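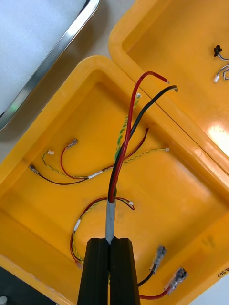
The listings never say what the building charges every month, and that was the part a renter in Grellby wanted us to write about first. She had viewed apartments for weeks and said the advertised price told her almost nothing. Two units at the same price could end up far apart once the monthly charge, parking and trash pickup were added in. Her comment came in through our online form in July and it changed the order of this report.

Background

Our project looked at how apartment listings describe the full cost of living in a unit. We covered two neighborhoods, Grellby and Zadley, and two listing sites, Zimov and Iglesias. Grellby is mostly older walk-up buildings near the bus station. Zadley has newer complexes with gates, pools and shared laundry rooms. Both have a lot of small landlords who own one or two units and rent them out.

The question was simple: can a person reading a listing work out what they will pay each month? We did not look at whether prices were fair, and we did not compare the neighborhoods with each other on price.

Method

We saved 1,112 listings from the two sites over one summer. After taking out duplicates and listings for garages or storage units, we had 1,000 left. Each one was read by two members of the group, who marked whether it gave the following:

Monthly rent or sale price
Building or association charge
Parking cost
Which utilities are included
Deposit or money due at signing

When the two readers disagreed, a third read the listing and decided. Most disagreements were over the word "included." Some listings say "water included" in the title and then "tenant pays all utilities" at the bottom. We marked those as unclear.

We also put up a short form for renters and buyers, with 3 questions and a space for comments. The form did not ask for names or addresses.

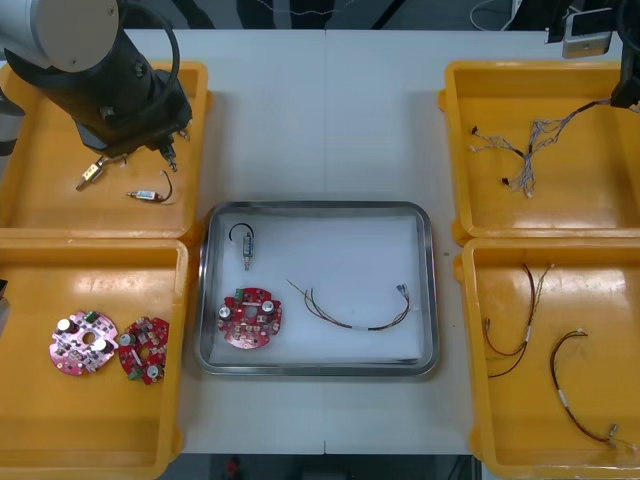

Results

Almost every listing gave a rent or sale price. The few that did not said "call for price," and these were all on Iglesias. The building charge was the item most often missing. On Zimov there is a separate box for it, but landlords can leave the box blank – and many do. On Iglesias there is no box, so the charge only shows up if the landlord types it into the description.

Parking was easier to find in Zadley, where a space usually comes with the unit. In Grellby the listings often said "street parking" with no mention of the permit.

Only 4 of the listings gave all five items clearly. Three were in the same complex and seem to have been written from one template.

Problems we had

Some listings were edited after we saved them, so our copy may not match what is online now. We also started with a sixth item, pet fees, and dropped it when the wording was too mixed to mark the same way twice. People who filled in the form chose to do so, and they may have had worse searches than most.

Next steps

A later group could call the landlords of listings with a blank charge box and ask for the amount. Our marking sheet is in the appendix, with the notes we used for unclear cases.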